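From: Régis Royer
To: Kistton sourdough list
Date: May 28, 2024
Subject: Re: [kistton-bread] Rye starter too sour after the fridge

Kausar Swati wrote:

> Hello all. I keep a rye starter in the fridge and bake every second
> weekend. Since I changed to the Lamrani wholegrain flour the bread
> is so sour that my children leave the crust and the middle too.
> I feed it 10 grams of old starter with 53 grams of flour and the
> same of water. Do I need to throw it away and begin again? Also,
> what do people use to keep it in? My jar has a metal clip and the
> rubber has started to smell.

Dear Kausar,

Please do not throw it away. I had the same trouble in October, when I moved to Ballum and could not find my old flour. My starter was six years old and I was quite sad for a week.

Your feeding amounts look fine to me, so I would look at the time first. Wholegrain rye moves fast. In my kitchen it reaches its highest point in five hours, and after that it only becomes more acid. If you feed it in the evening and put it in the fridge in the morning, it has already been hungry for most of the night. I put mine in the fridge one hour after feeding, when I see the first small bubbles and no more than that. It continues to grow slowly in the cold.

Second, the day before baking I feed it two times and I use only the second one for the dough. The first feeding wakes it up and carries away a good part of the acid. I discard what is left, or I make the thin crackers from the Wunside recipe which Marta posted here last year (I can send it again if you do not find it in the archive).

For my last loaf I used 538 grams of flour in total and water at 74 percent, with one fifth of the flour as rye. My neighbor, who does not like sour bread at all, ate three slices with butter. The crumb was a little closed, but I think I was too careful with the folding.
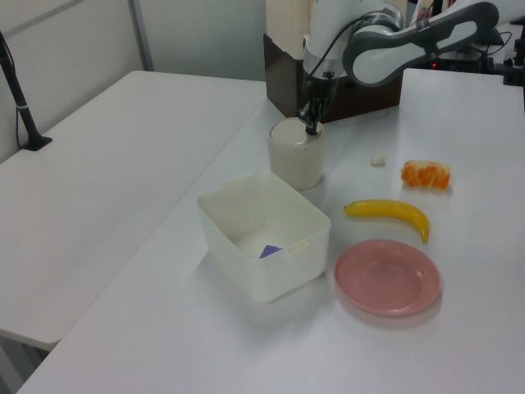
Regarding what to keep it in, I stopped using clip jars two years ago, for the same reason as you, the rubber. What I want now is a plain cup with straight sides and a wide mouth. The white cylindrical one on the table, in front of the dark brown box, is the shape I mean. With straight sides the spoon reaches everywhere, and you can put an elastic band on the outside to mark the level after feeding. A jar with shoulders always keeps old dough under the shoulder, and it dries there and falls into the new one. On top I put a saucer, not tight, so the gas can leave.

If your jar is glass and you like it, you can also take off the clip and the rubber and just lay the lid on it. It worked for me for some months.

One question back to you: how warm is the water you use? I used to take it from the hot tap and now I think this was part of my problem. With cool water the rye is slower and you have more time to catch it.

Does anybody else on the list bake with the Lamrani flour? I would like to know if it takes more water than the other ones - mine felt dry at the same percentage, but I changed two things at once, so I cannot be sure.

With best regards from Ballum,
Régis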